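Length is the wrong thing to sell

A customer who orders a family film nearly always asks about length first. They want to know how many minutes they will get for the fee, and most price lists in our trade encourage the question. Ours did until last year. I think the practice should stop, and that the industry should price by source material instead.

Take a typical job. A family sends in 500 prints, two reels of cine film and a tape of a wedding speech. They ask for a film of 40 minutes, on the grounds that there is a lot of material and everyone must be in it. At five seconds per print, which is the shortest hold I would use for a group photograph, the prints alone run to nearly 42 minutes before a single frame of the cine film is added. The arithmetic leaves two options. Either the holds are cut to the point where a grandmother cannot find her own face, or the selection is cut. The second is the right one, and it is the one the price list punishes, as a shorter film looks like less work.

It is more work. Choosing 100 prints out of 500 takes longer than scanning them. Duplicates have to be compared, dates checked against the backs, and someone in the family has to be asked which cousin is which. None of that appears in the running time. Under a per-minute tariff the editor who does it properly earns less than the editor who drops the whole folder on the timeline and presses the button marked 'fit to music'.

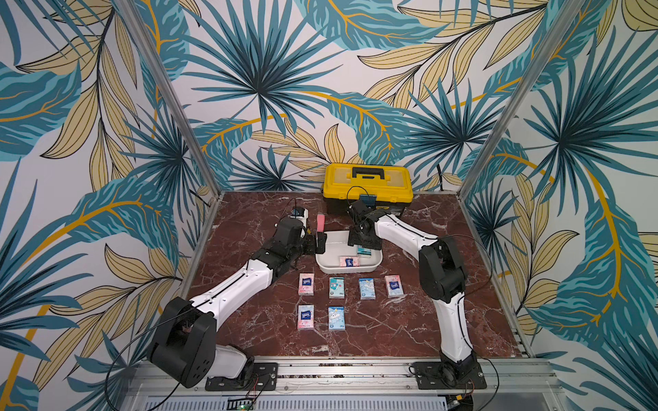
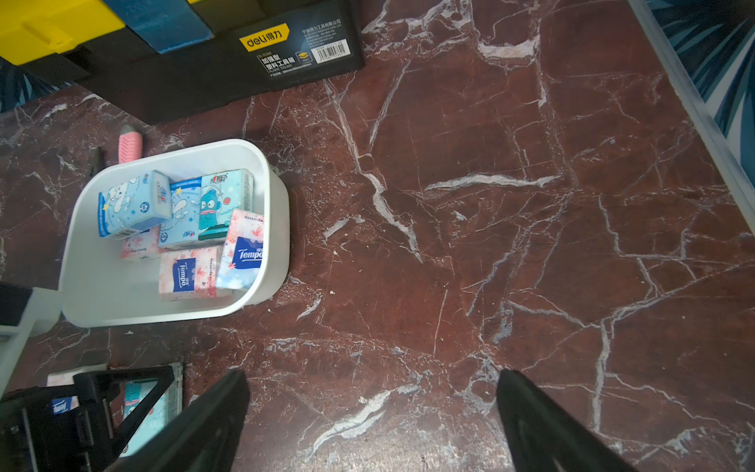

Top: the tray and tissue packs on the red-brown marble. Bottom: the deli toolbox.

We changed our tariff after the Drindel job, an anniversary film for a rowing club. The brief gave a fixed length of 21 minutes, taken from the gap between the meal and the speeches. The material supported nine. We delivered 21, as agreed, and I watched it in the room with the people it was made for. Conversation began at the tables before the halfway point. The edit had no technical fault. It was simply more than twice as long as it needed to be.

The present system at Ellov has 3 bands, set by the number of items received and their condition. Loose prints are the cheapest, mounted albums cost more, and anything on tape or film is quoted after inspection. Length is agreed once the first selection has been made. Customers were uneasy with this at first, and a few still are. One enquiry from Kennedy went elsewhere because we would not promise half an hour in writing. I accept that loss.

There is a fair argument on the other side. A running time is easy to compare, and a customer with no experience of editing has few other measures to go by. Dornorari, the package we used for quotations until March, would not even issue one without a figure in the minutes field. I used to type in a zero and correct the document by hand – a poor arrangement, and one that shows how firmly the habit is built in. But a measure that is easy to compare can still be the wrong measure. Carpet is sold by the metre because the room has a size. A birthday film has no such room to fill.

What I would ask of other editors is modest. Take the minutes off the front page of the price list. Quote for the material, show the customer a first selection, and let the length follow from it.

3 comments
21 shares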